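Coltulel open day, Feb 8, 2023

Tahira Hayat met us at the door and we went straight through to the small table display, papered in beige with brown motifs. 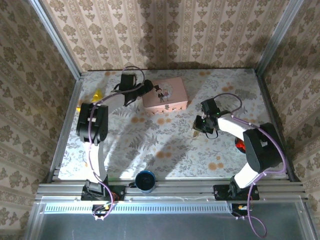

Tea and the talk

Gwenllian Parri spoke for 30 minutes on printed table coverings – ferns are still selling well.

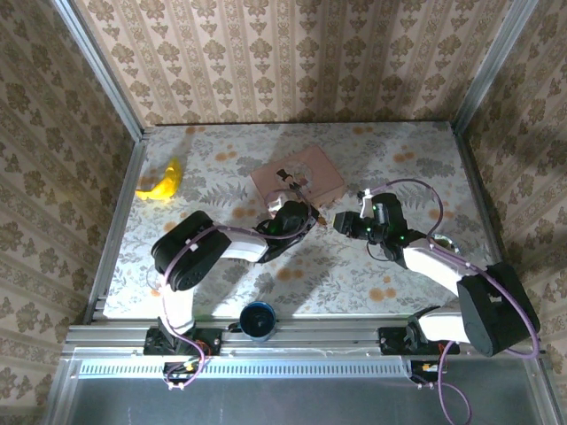 I had gone mainly to ask about short orders, and the minimum is 100. The fern and blossom pattern looks good next to plain tan cardboard, so I took a sample home. The next open day is in July.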